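Skirnier Tote and Tray: README and handling rules

Welcome, and thank you for reading this before unzipping anything! The README covers what is in the Skirnier Tote and Tray set, how the recordings were made, and (the longest part, I'm afraid) the working rules that the Jullel cell follows and that we ask you to follow too if you add recordings of your own. Lâm Vũ wrote the first version in May as a single page taped inside a cabinet door, and it has been growing ever since, so if you find two rules that say nearly the same thing, you are probably looking at an old one and a new one that were never introduced to each other. Please write to us and we'll merge them.

What is in the set

There are 1000 episodes, each one a single attempt at a handling task around steel trays and blue plastic totes. 800 are for training and 200 are held back for testing. The split was made by session, so you won't find the first half of a morning in one folder and the second half in the other. Please leave it that way, even if you'd like a bigger test set. We have had that conversation several times and we always come back to the same place.

Every episode folder holds the video from each camera, the joint log, the gripper log, and a small text file called notes. The notes file is typed by whoever was at the controls. Some are one word long and some read like letters home. We have left them all as they were, apart from taking out people's surnames.

The wrist views sit very close to the work, with both fingers in the picture for reference. Expect glare on the polished rims and some motion blur; neither one is grounds for throwing an episode out. If your model needs clean frames, filter on your side and say in your write-up that you did. We'd much rather you kept the smeared ones in, at least for a first run, and looked at what they do to your numbers.
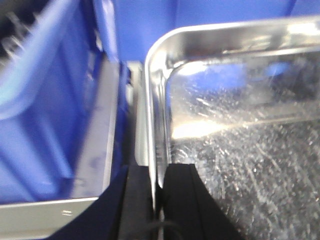
Rules for approaching a tray

1. Come in slowly over steel. The cell has one speed limit for open space and a lower one for anything within a hand's width of metal, and the lower one wins wherever the two overlap.

2. Open the fingers fully before going down over a rim. A half-open hand may look fine from the side camera and still be wrong at the wrist, so check the wrist view before you commit.

3. One finger on each side of the wall, and stop there for a moment before closing. Kwadwo Aryee calls this the breath, and in the logs you will see it marked as a pause. It is part of the task and should not be trimmed, however tempting it is to save the disk space.

4. Never correct sideways while the fingers are down around an edge. Come up, shift over, go down again. It costs you a few seconds and it saves the finger pads, and we do get through a lot of finger pads.

5. If you lose sight of the rim, hold still and say so out loud. The second person looks at the fixed view and tells you what they see. Please don't argue with the second person until the arm is parked!

Rules for totes

6. Look into every tote before a session and note any specks or scraps in the notes file. You can clean them out or leave them, but write down which. A small white dot on a blue floor is just the sort of thing a detector will happily learn to call a part, and later on we want to be able to tell whether it did.

7. Totes go on the line with the long rims clear of one another. They needn't be perfectly square to the rollers. Sessions differ on this and we decided early on not to tidy it up, since a line in daily use isn't tidy either.

8. Hands stay out of the totes while the arm is enabled. I know you know. It's on the list anyway, and it will be on every list we ever write.

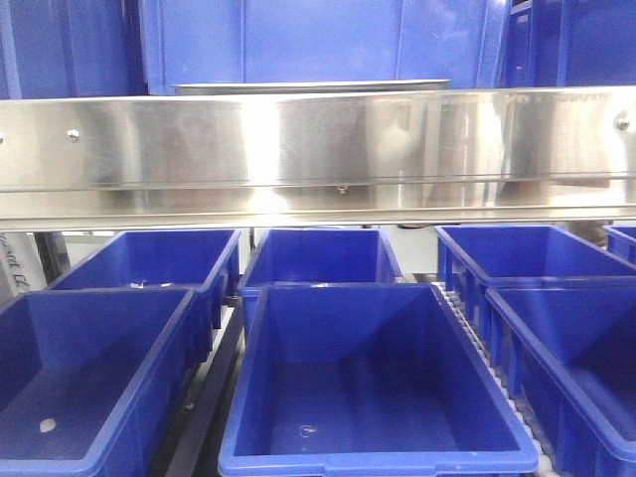
Can I use the set to certify a cell or to show that my robot is safe?

Please don't use it for that. The episodes show how one team works under its own rules, and a safety case has to rest on a risk assessment of your own equipment, your own floor and your own people. The rules in this file are good practice as we understand it, offered in that spirit. They don't take the place of the standards that apply where you work, and if one of ours is softer than one of yours, use yours.

Rules for the floor and the power

We used to keep these in a separate file and they were read by almost no one, so they have moved in with the others. They are a bit dull. Please read them all the same.

9. Walk the floor before you switch on, all the way around the stand and into the corners. Look at each plug and each adapter, and follow each cable with your eyes from one end to the other. If you can't tell where a cable goes, trace it by hand with the power off and put a tag on it before you start.

10. Loops of cable count as part of the walking area. Anything lying where a person may step gets moved, covered or marked off before the arm is enabled, and the person who does it signs the sheet. Nazareno Bianchini keeps the blank sheets in the drawer under the controls, and there is a copy in the docs folder that you are welcome to borrow and change.

11. Cones are for marking things, and a cone that isn't marking anything goes back to the wall. Once people get used to walking past a cone in the middle of the floor, they will walk past the next one too. 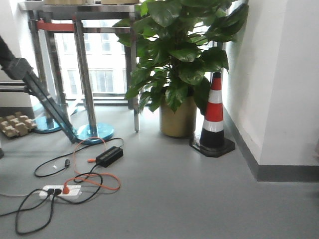 The floor by the window, with the power strip and adapter in front of the stand and a cone in the corner.

Cameras are left exactly where they are between the floor walk and the end of the session. If one gets bumped, stop, write the time in the notes file, and run the calibration again before carrying on. Daylight is a harder matter. Sveva Leone tried a whole set of sessions with the blinds down and another with them up, and we kept both, with the blinds recorded in each session file as up, down or mixed. Mixed means that somebody changed their mind halfway through. There is more of it than you'd think.

Rules for stopping

12. Anyone in the room can stop the arm at any time and doesn't have to give a reason. The reason can be talked about afterward, over coffee, and if it was a false alarm then it was a good one. Episodes that ended in a stop are in the set, flagged as stopped, and you should think carefully before you leave them out of training. A policy that has only ever seen work go smoothly has a narrow view of the job.

13. After a stop, start over from the parked position. We don't resume partway, even when the fingers are already lined up around the edge of a tray and it seems a shame to give up such a nice approach. Open the hand, come straight up, park, look at the fixed view, and begin again with a new episode number.

For labelers, a word about close views like the ones at a tray corner. Polished walls pick up blue and gray from whatever is nearby, and it is easy to draw an outline around a reflection. In Jimus, which is the labeling tool we use, turn on the side-by-side view and compare with the frames just before and after. When you are still unsure, use the label "unclear" and move on. It's a perfectly respectable label and we would like to see more of it.

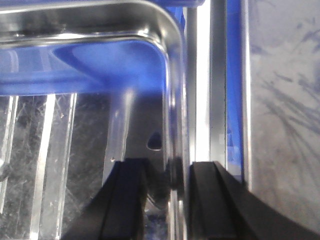
Known gaps

The set has one hand, one style of finger and one room in it, so please don't read too much into how well anything transfers. Blue is everywhere. If your containers are another color, expect trouble, and do tell us how bad it was. The earliest sessions were recorded before the pause in rule 3 was agreed on, and their gripper logs look more hurried than the later ones.

Labels for metal edges were done twice, once by the team at Rizzi and once by us, and where the two disagreed we kept both in the file. The field called edge_b is ours. It isn't necessarily the better one.

Adding recordings

Send a short message first, with a sketch or a snapshot of your setup and a line on which of the rules you can't follow. That last part won't count against you; we just want it in the session file where other people can find it. Katia Fontana looks after incoming recordings and will send back a folder template along with a friendly note. She does read every notes file, so write yours with a reader in mind.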